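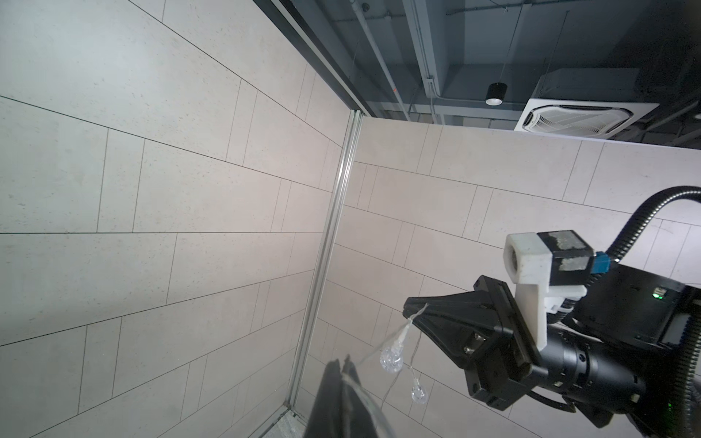

Zandside, Tag der offenen Tür im Archiv Sydorenko. Kurz notiert, bevor ich wieder alles vergesse, der ausführliche Text kommt vielleicht im Januar. Vielleicht.

Anfahrt über Gadport, Umstieg verpasst, also erst kurz vor elf da. Die Begrüßung war schon vorbei. Garderobe voll, Mantel über dem Arm, Kaffee in der anderen Hand, Mitschreiben ging erst im zweiten Raum.

Zum Archiv: Briefe, Flugblätter und Tonbänder aus der Bürgerrechtsbewegung der Wanderarbeiter, vor allem aus dem Streik bei Pidumex. Damals gab es zwei Lohntabellen, eine für Hiesige und eine für alle anderen. Gleiche Schicht, gleiche Maschine, anderer Lohn. Die beiden Blätter hängen jetzt nebeneinander, ohne Kommentar. Bin da ziemlich lange stehen geblieben.

Führung mit Uliana Fedoruk, die den Bestand seit Jahren ordnet. Mehr als 4000 Briefe, davon 400 erschlossen. Der Rest liegt in Mappen, nach Jahr sortiert, wenn man Glück hat. Viele ohne Absender, aus Angst vor der Kündigung. Einen hat sie vorgelesen, eine Frau schreibt ihrer Schwester, dass sie im Wohnheim jetzt wenigstens den Vordereingang benutzen dürfen. Danach kurz Stille, dann fragte jemand nach den Toiletten.

Im Lesesaal die Petition im Original, 189 Unterschriften. Manche in drei verschiedenen Schriften, manche nur ein Kreuz. Fotografieren nicht erlaubt, abschreiben schon. Hab mir den ersten Satz notiert: "Wir bitten nicht um einen Gefallen." Der Durchschlag liegt angeblich in Gadport im Stadtarchiv, muss ich noch nachfragen.

Nachmittags Gespräch mit Ostap Stasiv, dessen Vater mitgestreikt hat. War mir am Anfang zu feierlich, wurde dann aber richtig gut. Er ärgert sich über die jährliche Gedenkstunde, immer dasselbe Zitat, immer derselbe Kranz, und die Forderungen von damals liest keiner vor. Es gab Widerspruch aus der dritten Reihe, ein älterer Herr fand das undankbar. Die Diskusion lief dann bis kurz nach vier. Mikro fiel zweimal aus.

Noch schnell:
Hörstation mit den Tonbändern unbedingt mitnehmen, Kopfhörer links rauscht.
Katalog war ausverkauft, wird nachgedruckt, ich steh auf der Liste.
Suppe gut, Brot alle.

Den alten Beitrag zum Pidumex-Streik muss ich jetzt korrigieren, das mit dem Wohnheim hatte ich falsch herum. Mach ich die Tage. Wer noch Briefe oder Fotos aus der Zeit zuhause hat: Frau Fedoruk nimmt auch Kopien und schickt die Originale zurrück.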